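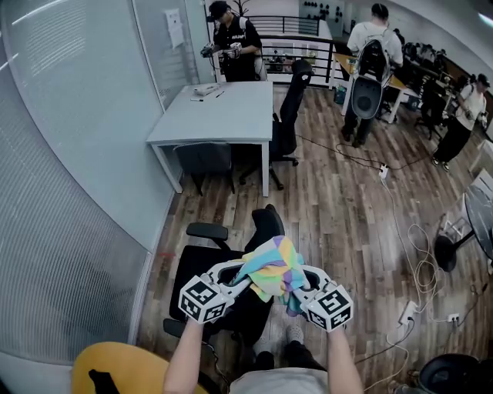 Dear friends at the Charbonneau Fund,

Thank you for your patience with this report, which was meant to reach you in September and has been growing on my desk ever since. So much has gone on at the Bovodora lending library of children's clothes that I kept wanting to add one more thing, and I hope you will forgive the length.

As you may remember, your grant covers two pieces of work: the lending itself, where families borrow a bag of clothes and bring it back when the child has grown, and the mending evenings, where parents learn to patch a knee or replace a zipper. The lending has run ahead of what we promised. We had planned on 50 bags out at any one time, and we reached that before the school year had properly settled. We have now lent 308 bags since the start of the grant – the baby sizes go fastest, as you would guess, and winter coats in the bigger sizes are what we are always short of. We have a waiting list for those, and I would love to see it shorter by the time I write to you again.

The mending evenings were slower to get going. Our first start time, 6 p.m., landed squarely on supper, and attendance was thin. We moved it to 7:30 and things picked up nicely. We held 24 evenings in all, and a good number of the people who came to learn are now helping the newer ones thread the machines.

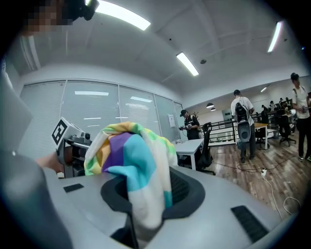 Sorting and Storage

The move to the larger room in Drarkitz was finished over the summer. It took longer than we had planned, mostly on account of the shelving, which was delivered in the wrong depth and had to go back. We now sort by size first and by season second. In the old room we did it the other way around, and families with more than one child were forever walking from end to end with their arms full.

Laundry is still our biggest running cost. Rendodero has been washing the returned bags for us at a reduced rate, and that agreement holds until the spring. After that the rate goes up, and I have set aside part of the supplies line to meet it. If you would rather we handled this differently, please do let me know, as there is still time to change it.

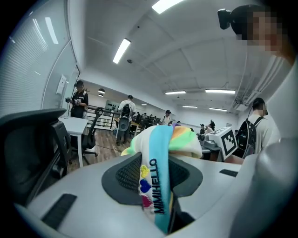 We also changed the way we handle stains. Anything that comes back marked goes into a separate bin, and the mending group decides whether it can be covered with a patch or should be cut up for practice cloth. Very little gets thrown out now, and the practice cloth has saved us from buying any.

On spending, we are a little under on equipment and a little over on transportation, as the van needed two extra trips during the move. The full table is in the attachment. We have not touched the reserve.

For the next period we hope to open a pickup point on the east side, where 7 of our regular families live and the bus ride to Drarkitz is a long one with a stroller. We would also like to hold a coat drive before the cold sets in, and to write up our sorting labels in a form other groups can borrow. Several have asked already, and I have been sending them rather untidy notes.

You would be very welcome at any of the mending evenings. There is always coffee, and usually cake as well.

With warm thanks,
The coordinator, Bovodora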